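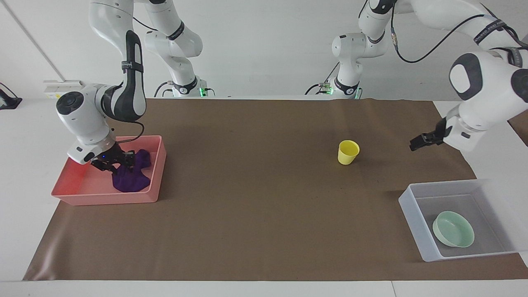
January, 4:30 pm

Stain tests on the wool carpet offcuts, second batch. Really pleased with this one!

Mixed the Garkine rinse at 30 ml to the bucket (last time we went heavier and the pile felt sticky for days). Coffee came out of all the loop pieces on the first pass - even the old spill Mimoza had left to set over the holidays. Red wine is slower. It lifts, then a pink ring creeps back as the backing dries, so I'm trying a towel and weights overnight on pieces 9 to 14.

Extractor hours: 1049. Vlastimil wants the brush belt changed before we go near the stairs at Lewis.

Capucine had the great idea of vacuuming twice, crosswise, before any water goes down. Huge difference in the rinse water, so much grit gone already!

Still to do: pet stain on the cut pile, ask Ghada O. for more offcuts, pH strips (almost out).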